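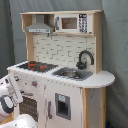

Why does the kitchen smell so good when somebody is cooking?

When you come home and there is soup on the stove, your nose knows it before your eyes do. You can be in another room with the door half closed, and still you know: onions! How does the smell come to you?

Everything is made of very, very small pieces called molecules. They are too small to see. When food gets hot, some of these molecules leave the food and fly into the air. The hotter the food, the more of them fly away. This is why cold soup smells only a little and hot soup smells a lot.

The molecules travel with the air. Some of them go up with the steam. Many kitchens have a range hood over the stove, and its fan pulls this air away. But the hood cannot catch everything, and a part of the smell goes for a walk through the house.

Then you breathe in. High inside your nose there is a small wet patch, and in it live special cells that catch the molecules. Each cell sends a message to your brain, and your brain says — this is bread, or this is fish, or something is burning, go and tell a grown-up!

Why does bread smell different from dough? In a hot oven, the outside of the bread gets brown. While it becomes brown, new molecules are made that were not in the dough before. The same thing happens with toast and with fried onions. A microwave heats food in another way and the outside usually does not get brown, so bread from the microwave does not smell like toast.

Try it at home

You need 2 cups, a lemon and a grown-up to help with the warm water. Put cold water in one cup and warm water in the other. Put a piece of lemon peel in each cup and wait 11 minutes. Now close your eyes and ask somebody to hold the cups under your nose, one after the other. Can you tell which one is warm, only from the smell?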